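Print this story | E-mail this story

Search our news: Enter keyword Go

Gripper Fault Sends Zakar Crew Back Through 472 Recordings
By Malachy Dolan
3 December 2025

JIRKHAM - A small part with a big job has been keeping the robotics crew at Zakar very busy, and the story of how they tracked down the trouble is a great one for anybody who likes a good technical mystery.
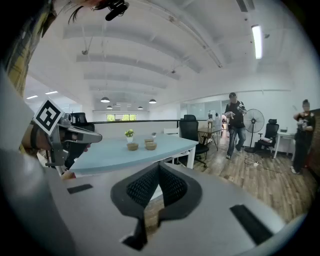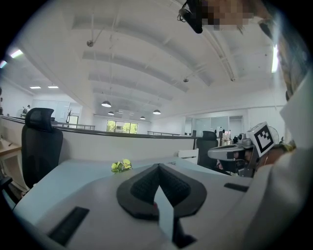 Hand-held grippers in use in the open-plan office, each view taken from a gripper with a second one close by.

Zakar records people doing everyday table chores with hand-held grippers, and those recordings are used to teach robot arms the same chores. The trouble started in September, when a robot arm trained on the newest batch began closing its jaws too early. It would reach for a cup beautifully, stop just short and pinch the air! On one run it clipped a bowl and sent it off the table, and the emergency stop was pressed right away. No one was hurt, and the bowl was the only thing broken.

Vasylyna Moroz, the engineer who led the search, first suspected the training software. She and her team spent days on that (and cleaned up a few old bugs along the way) before somebody thought to lay a ruler next to the grippers themselves.

The answer was in the jaws. A mounting screw on one gripper had worked itself loose, letting the jaw sit 2 millimeters from where the software believed it was. The gripper still opened and closed smoothly, so the people using it felt nothing odd, and every recording it made carried the same error.

"I was so happy I ran down the hall," Moroz said. "You spend all that time staring at code and then it's a screw. I kept it. It's taped to my monitor."

The team pulled all 472 recordings made with that gripper and played them back one at a time. Many could be corrected with a simple shift in the numbers. The others are being done over, which means plenty more reaching, lifting and setting down for the people in the office.

Cuvex, the shop that builds the grippers, has switched to a locking screw and sent Zakar enough of them to refit every unit. The shop also supplied a little gauge block that slides between the jaws. If the reading on the screen doesn't match the block, the gripper goes back in its case until it has been fixed. The check takes 20 seconds, and it is now done before each session and again after any gripper has been dropped.

The safety side got some attention too. Ó Riain, the local firm that looks after the robot arm, has lowered its top speed for the first runs of any newly trained program and moved the stop button to the front of the bench, where it can be reached from either side.

The arm went back to work last week with the corrected recordings, and it picked up the cup on the very first try, to loud cheers. Moroz wants 200 clean pickups in a row before she lets it anywhere near the bowls again.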